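The Second Reading

The vote was on Monday and the hearing room was already full at nine. Hermenegildo Carrillo had his usual place behind the members' chairs, next to the radiator, with the binder on his knees. He had been a clerk of the inquiry for 20 months. In this time he had learned to sit without making the chair speak.

The matter was called the Brelix matter, after the company, but everybody in the building said only "the pages." There were 69 of them. They contained what the former minister had said behind closed doors about the port contract, and today the members would decide if the public could read them.

Urbańczyk, the chairwoman, came in last. She put her glasses on, took them off, and asked for the binder.

"Is it complete?" she said.

"It is complete," said Carrillo.

This was true on Friday. On Saturday evening he had opened the binder at his kitchen table, only to check the numbering, and he had found that two pages were the old version. Somebody had put them back. In the old version, a name was covered with black ink. In the new version, the name could be read, and it was the name of the member for Hositz, who was now sitting three meters from him and eating a mint.

Carrillo had both versions. One was in the binder. The other was in his jacket, folded in four, and it made a small sound every time he breathed.

The debate was polite. The member for Hositz spoke in favor of publishing. He spoke very well. He said that the citizens had paid for this inquiry and they should receive what they had paid for, and a few people in the public seats clapped until the guard looked at them.

Carrillo thought about his apartment. He thought about the pension, which would begin in 2 years, and about his wife, who had told him on Sunday that he was free to do what he wanted but he should please stop walking in the corridor at night. He had once typed a speech of 600 words for this same man, without a mistake, and the man had thanked him by the wrong name.

"If there are no other remarks," said Urbańczyk, "we vote on the pages as they are in the binder."

He stood up. The chair spoke.

"Madam Chairwoman," he said. His voice came out too high. "The binder is not complete. I said that it is, and I was wrong to say it."

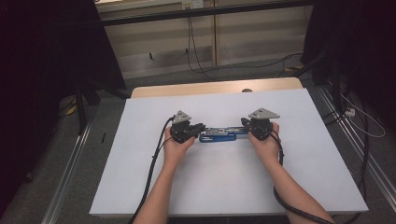
Both hands on the grippers, blue piece held between them.

It was quiet enough to hear the radiator. Urbańczyk looked at him over her glasses for a long time. She had known him since she was a young deputy with one suit, and he had shown her where the coffee was.

"What is missing, Mr. Carrillo?"

He took the paper from his jacket and unfolded it. It did not want to be flat, so he pressed it with his palm on the table before her. The member for Hositz had stopped chewing.

She read the first page, then the second. She did not read them aloud. Then she turned them over and put her hand on top, as one does with cards.

"We will have a pause of 20 minutes," she said. "The doors stay closed. Nobody leaves, also not to telephone."

The guard moved to the door. Outside, in the corridor, the reporters from the Brultier were laughing about something, and one of them knocked to ask if it was over.

"Not yet," said the guard.

Carrillo sat down again. His knees were shaking, and without the binder he had nothing to hold them with.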